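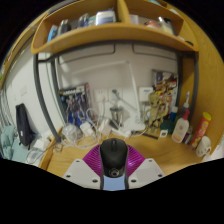 How do you clear a desk that fills up again every few days?
Start with whatever plugs in. Unplug the chargers you aren't using, wind each cable loosely and clip it. The bottles and snacks can wait.

I do mine in March, with coffee, and I give the job a whole song or two per corner (my friend Ankica does hers in silence, which I could never!). Anything that belongs on a shelf goes up on the shelf first, even if it's a bit crowded up there for now.
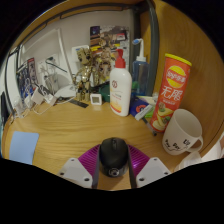
Then I wipe along the grain with a barely damp cloth, front to back, and dry it right away. Lift the mug, don't go around it! Pump bottles leave sticky rings, so I wipe their bottoms too. Pens get a scribble test and the dead ones go in the trash.

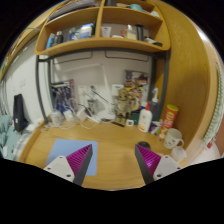 Bottles, snacks and mug on the right, lamp at the back.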